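Remaking a Short Film in Two Languages
Media Production project report, Precious Galang

So for our spring project my group decided to remake "Koscombe," a 18-minute thriller that Athina Nikolaidis wrote for last year's class, and to shoot it in both English and Spanish. Every talking scene got done twice, once per language, with the same actors. I was the producer, so mostly I made schedules and begged people to answer texts!

We had a budget of $313, and nearly all of it went on food and bus fare to Eltmont. Kenneth Macapagal played the night clerk in both versions. His Spanish is way better than his English acting (he knows, I told him), and we ended up rewriting two of his English scenes so he could talk less.
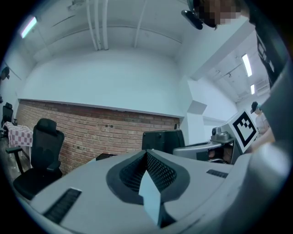
Gray housing with the black mesh channel, and a black-and-white marker on the device behind.

The hardest part was timing. Spanish lines ran longer than the English ones, so a shot that worked fine in one version felt rushed in the other. Yao-tsung Huang edited both, and he wanted to reuse the same reaction shots to save time. I said no at first, then we tried it on the phone call scene and I couldn't tell the difference, so he won that one.

We finished the dialogue in April and still had a bit of patch-up work left, mainly hands opening a door and the clerk's walk to the elevator. Consolacion Bañez did the music in her bedroom and sent us way too many versions of the same creepy piano thing. I love all of them.

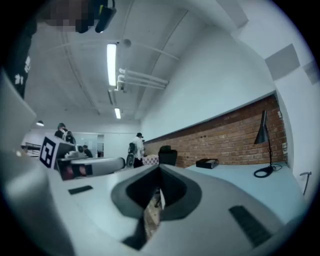 Long fluorescent tube on the ceiling, second light farther back.

If I did it again I'd lock the script in both languages before casting anyone. We kept translating on the day and it ate up whole afternoons. I'd also give the poster more than one evening, but Athina likes it and it's already up in the hallway.

Contact: Enriquez Hall media office | © Student Media Projects | Back to top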